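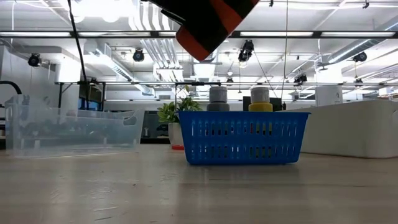 # Chapter 4: What the Arm Is For

Most home builds begin with the arm and look for a job afterwards. Mudassar Hashmi's Bugti arm was built in a shared workshop over 14 months, and its log runs to 2,403 entries. Only 60 of them mention the thing to be picked up.

Be wary of that ratio. A gripper that closes nicely in mid-air has shown very little. Ask what it must lift, how high the sides of the basket stand, and how far apart two items sit when the fingers come down between them.

This chapter starts with those measurements. Motors wait until Chapter 5, whatever the Flovik forum tells you.

**Before you read on:** write down one task for your own build, and what would count as failing at it.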